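Restdale Block Pushing, data card and build notes

Maintained by Kittipong Tanasarn. Rig built with Panagiotis Radonjić in the Vorkden shared workshop, second bay from the door.

Summary

Recordings of a single arm pushing small coloured shapes across a board with a plain cylindrical tool. The arm was driven by hand from a gamepad for all episodes. Each episode comes with a short written instruction and a record of tool position. The controller software is Fostari, our own, kept in a separate repository. Nothing here depends on it except the log format.

Contents

episodes/ one folder per episode, numbered from 0001
instructions.csv episode number, instruction text, operator initials
calib/ camera and board calibration, one file per session
parts/ print files for the shapes and the tool holder
splits/ train and held-out lists

There are 2,000 episodes, of which 300 are held out. The held-out list was drawn by session, so no session appears on both sides. Please keep it that way if you make your own split.

Episode format

Each folder holds frames/, state.csv and meta.json. state.csv gives time in seconds, tool x and y in millimetres, and the commanded velocity. Height is logged but was fixed for pushing, and the column can be dropped. The origin is the near left corner of the board, x to the right, y away from the operator.

meta.json carries a "success" field filled in by the operator at the end of the episode. It is a judgement. Radonjić was stricter than I was about what counts as "next to", and the two sets of labels have not been reconciled.

Known faults

Clock drift. Sessions recorded before November used the laptop clock for frames and the controller clock for state. The offset reaches 93 ms by the end of a long session. align.py corrects it if run once per session. Running it twice applies the correction twice.

Missing frames. 23 episodes have gaps. They are listed in splits/gaps.txt and have been left in.

Instruction wording. Spelling mistakes in instructions.csv are as typed. "Hart" means heart.

Hardware

Board: maple, three planks glued edge to edge, on a blue perforated tabletop. The seams are faint but can be picked up by an edge detector, so mask them if you segment on edges.

Shapes: 3D printed, one colour each. Top faces were left as printed. The set in use includes a star, a hexagon, a heart and plain cylinders. Colour and shape are both needed to name a piece, as there is a red cylinder and a green one.

Tool: dark cylinder with a rounded flat tip, pointing straight down, held in a white clamp collar. Set the tip just clear of the wood before starting.

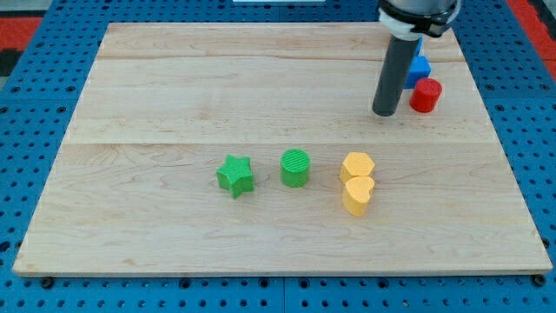
Rebuilding the rig

1. Bolt the board position first. Check it with a square against the arm base, then check again after the first hour of use.
2. Print the collar from parts/collar_v4. Version 3 slips.
3. Run calib/touch.py and touch the four corners in the order it asks for.
4. Push one cylinder the full width of the board and compare the log with a ruler.

Licence and contact

Free to use with credit to the Restdale rig. Faults and corrections to Tanasarn through the Siriwan issue tracker, with the episode number in the title.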